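# The Fulley Reading Room and Its Evening Hours

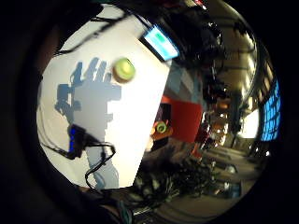
*Photograph: Alžběta Ševčík. Reproduced with permission.*

Readers of this blog will be aware that the Fulley Reading Room has, since July, remained open until nine in the evening. The change was announced by a printed notice at the door and by a short statement in the parish newsletter. As I have used the room regularly for many years, and was among those who wrote in support of the longer hours, I should like to set down my observations on the new arrangement.

The Reading Room occupies the upper floor of the former corn merchant's premises in Stelton. It holds 43 seats, a modest lending collection, and the local papers in bound volumes. Under the previous timetable the doors closed at five o'clock, which excluded almost everyone in ordinary employment. Mr Bořivoj Kolář, who has had charge of the room for the greater part of a decade, raised the matter in writing on two occasions before it was taken up.

## Lighting

The principal difficulty has been the lighting. The room was arranged for daylight, and its long tables run at right angles to the windows so that no reader need sit with the sun in the eyes. After dusk this advantage is lost. The ceiling lamps are bright, but they stand behind the reader at most seats, and the shadow of one's own arm falls squarely upon the page. Those who write by hand are the most affected. I am left-handed and had supposed that I might escape the problem by changing sides, but the second row of lamps produces the same result from the other direction.

Mr Kolář has since obtained 2 adjustable desk lamps, of the Guteck pattern with the weighted foot, and has placed them at the end of the table nearest the catalogue. They are a considerable improvement. Readers are asked to place the lamp on the side opposite the writing hand, and to switch it off on leaving. I understand that further lamps will be bought when funds permit, and I would respectfully suggest that the seats beside the map drawers be served next. The print on the older survey sheets is very small.

## Attendance

Attendance in the evening was low at first. It has grown as the nights have drawn in, and on several recent visits I found the chairs at the warm end of the room already taken by half past six. The evening readers differ from those who come by day. There are apprentices preparing for examinations, parents who come directly from work, and a small circle engaged in the history of the Somboon tea warehouse, which stood on the wharf until it was pulled down for the road.

This last group has asked me to mention that it would welcome any account books, wage slips or letters connected with the warehouse. Over 1,000 loose papers were deposited by one family alone, and sorting has only reached the letter D. Items may be left with the desk in a marked envelope. Originals will be returned on request once a copy has been made.

## Conduct of the room

The regulations are those which apply during the day. Conversation is permitted on the landing. Hot drinks may be taken in the small room beside the stairs and are not to be carried through. Bags should be kept beneath the table. There has been some uncertainty about the use of portable computers, and I can confirm that they are allowed, provided that the sound is turned off and the cable is not laid across the gangway.

Borrowing is possible until a quarter to nine. The ledger is closed at that time and books presented afterwards must wait until the following day. I record this with some feeling, having twice been left on the wrong side of it with the second volume of a county history under my arm. The first volume was already at home.

The street door is locked from outside at eight. Readers arriving after that hour should use the bell on the left-hand post, and should allow a minute or two for an answer, as the stairs are steep.

## The appeal

The present hours are guaranteed until the spring, after which they will be reviewed. The additional cost lies chiefly in heating. An appeal has been opened, with 100 subscribers sought at whatever annual sum each is able to offer, and forms are kept in the tray by the visitors' book. I have completed mine. The form asks for a postal address in block capitals and leaves very little space for it, so those living at houses with long names may wish to continue on the reverse.

I am obliged to Mr Kolář for checking the particulars given here. Any errors that remain are my own. The next entry will return to the subject of the Stelton boundary stones, on which I have received a good deal of correspondence, not all of it legible.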